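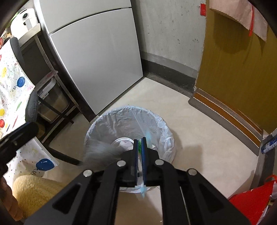
Clolladel changes sorting rules for plastic film and disposable lids

Residents of Clolladel will have to keep thin plastic film out of their recycling carts under a revised set of household sorting rules published on 2020-08-29. The change moves wrap, torn bag pieces and similar light plastic into the general trash, where they are to be placed in the lined kitchen can and tied up with the rest of the household waste.

The rules were written by the town's sanitation office after a kitchen waste survey carried out in June. The survey covered 634 households on the Plotport and Grillo collection routes. Each household kept its kitchen trash and its recyclables separate for 8 days, and both streams were then weighed and sorted by hand at the transfer station.

According to the survey report, film was the most common wrong item in the recycling stream. Sorters logged 1766 pieces, most of them smaller than a sheet of letter paper. Film of this kind wraps around the shafts of the sorting line and has to be cut away with the line stopped. The report lists 44 stoppages for the survey period.

“A piece of film weighs almost nothing, so it does not show up in the tonnage,” said Nélida Durán, who supervised the hand sort. “It shows up in the downtime.”

The second change concerns disposable lids. Round lids from takeout containers were previously accepted if rinsed. They now go in the trash along with the container if either one has food or grease on it. Clean rigid containers without lids are still accepted. Lids alone are not, as they pass over the screens flat and end up in the paper bales.

The office also issued guidance on the kitchen can itself:

Liners should be folded over the rim far enough to hold when the can is filled. A liner that slips down leaves waste between the bag and the wall of the can.

Bags should be closed when the contents reach the rim. Bags filled past this point were the ones most often found split at the curb.

Light scraps, including film, should be pushed down into the bag before it is tied. Loose pieces near the top tend to blow out when the bag is emptied into the truck.

Dry goods such as rice and flour that have gone bad may be put in the trash in a closed bag. They should not be poured loose into the liner.

Jenő Csizmadia, who runs the Plotport route, said the liner guidance was added at the request of the crews. “We pick up a lot of half-open bags on Mondays,” he said. “After a party weekend it is cups, wrappers, balloons, all of it on top and none of it tied in.”

Balloons and ribbon are treated the same way as film under the new rules. Plastic tablecloths may go in either a kitchen bag or a separate tied bag, but not in the recycling cart, even when clean. Cloth ones are handled with textiles, and the textile drop-off is unchanged.

Collection days and cart sizes also stay the same. Carts with film in them will be tagged for the first two pickups and emptied as usual. From the third pickup on, a tagged cart will be left at the curb until the film is removed. There is no fine.

Amancay Montecinos, a tenant on the Grillo route who took part in the survey, said the separate bags were easy to keep up but that the lid rule needed better labeling. “The lid has the same triangle on it as the tub,” she said. The office said a printed sheet with drawings of accepted and refused items is being prepared – the current version is text only – and will be delivered with the next water bill.

Households that want the sheet earlier can pick one up at the sanitation counter on weekday mornings. Questions about apartment buildings with shared carts should go to Hipólito Henríquez at the same office.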